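Ticket 617: Unum gripper, fingers slow to part after drawer task
Opened by: Hema Hegde. Cell: bedroom mock-up, Restmont

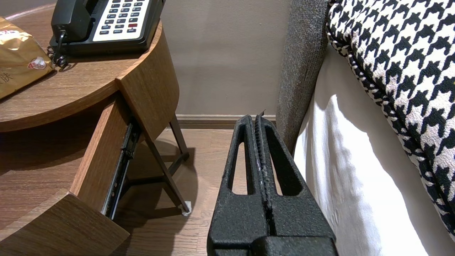 Oldřich Štefanec: Check the seam before you blame the motor. Mine stuck the same way in October and I'd ordered a new motor by lunch.

Hema: Faint grey scuffs on the inner edges, pale fleck near the tip. Motor pardoned for now. Wiped the seam, re-zeroed, ran 200 open-close cycles with the arm parked. Stuck 2 times, both near the end, when I'd gone for tea.

Oldřich: Closing force?

Hema: Still on the factory setting, so heroic. Turned it down by around 4 per cent. Rerun going now, no tea.

Status: open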